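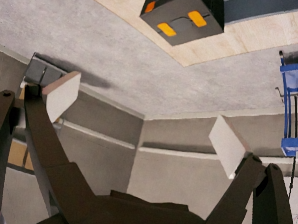
Pale board on speckled grey floor, render

Curkeck by Nurmi: can you tell which RTP version you are on from a session log?

reelhand
The paytable for Curkeck lists a range for return to player, with no single figure. As I understand it the studio ships two builds, and the operator picks one. The gap between them is 2 percentage points. I play at Grodanance and their game info page repeats the range word for word, so it doesn't say which build is live.

I have a log of 1,299 base spins, all at the same stake, features included. Return over the log is well under the lower build. Is that enough to say they are running the lower one? Spreadsheet columns are spin number, balance before, balance after, feature yes/no.

tallowmere
No. You need the standard deviation per spin before the log means anything. For a high volatility game, take ten times the stake as a working value. Divide by the square root of your spin count, which is 36 near enough. One standard error on your measured return is then more than a quarter of the stake. You are trying to see a gap of 2 points through that.

Being well under both builds is what most short logs on this type of game look like. The top prizes carry a large share of the return and your log probably has none of them.

kessock_b
Agree on the sum, not on the conclusion. He has more than the total. If the log has feature triggers, the trigger rate has far lower variance than the payout, so test that instead. A low build is often made by cutting the feature frequency.

tallowmere
Often, but you don't know it for this game. Studios also do it with alternate reel strips that leave the scatters alone and thin out the mid symbols, or by changing the weighting inside the feature. If the trigger rate is identical in both builds your test returns nothing, and you won't know that's why.

reelhand
Triggers: nine in the whole log. The first 500 spins had none at all. I assumed that was a sign of something.

kessock_b
Nine is too few. I take back the part about it being practical, though it is still the better statistic of the two. The empty stretch at the start is not evidence of anything. With nine triggers over a log that length, a gap like that isn't rare. 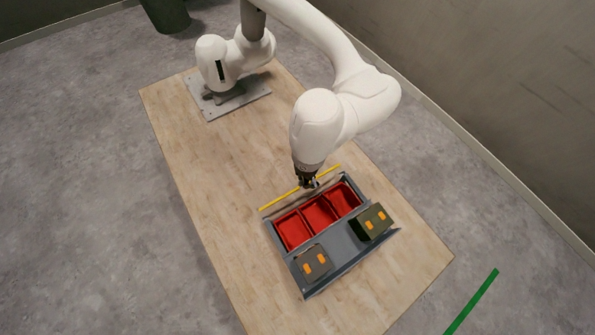
Arm above grey tray, yellow rod across the back rim, render

Sointu Salminen
Spin counting is the wrong tool here. Open the help file from inside the game client, in real money mode. Do not use demo mode, and do not use the operator's lobby page. The demo build is normally served from the studio's own default settings and can differ from the live one. On other Nurmi titles the in-client help is generated from the configuration, and the last page gives one figure. On the lobby page it is just text that somebody pasted in.

reelhand
I checked. The in-client help at Grodanance also gives the range.

Sointu Salminen
Then scroll past the malfunction clause. On the older titles the figure was below it, in smaller type. If it still shows only a range, ask support for the game's build identifier and compare it with the test certificate.

dunlin77
I asked Grodanance support the same thing about a different slot. First reply was a copy of the bonus terms. Second reply said the game is "certified fair", which both builds would be. I gave up there.

tallowmere
Certification only says the build returns what its maths sheet says. Umstead had the same argument with players over Curkeck and ended up printing the figure next to each game title. If the same game is open at both places, reelhand can play it where the number is shown.

kessock_b
That assumes the printed figure is kept up to date when the build is swapped. I wouldn't take it on trust from Umstead either.

tallowmere
Fair, but a wrong published figure is something you can complain about. A range isn't.

dunlin77
For scale, how long would the log have to be?

tallowmere
Using the same working value, a quarter of a million spins gets one standard error down to the size of the gap. You would want several times that to be confident. At any normal stake the house edge on the test costs far more than the answer is worth.

reelhand
Edit 2026-07-02: the figure was under the malfunction clause, as Sointu said. It is the lower build. I'm keeping the spreadsheet for the trigger counts but won't be adding to it at Grodanance.

kessock_b
Please post the feature column when you have time. I'd still like to compare trigger rates if anyone has a log from the higher build.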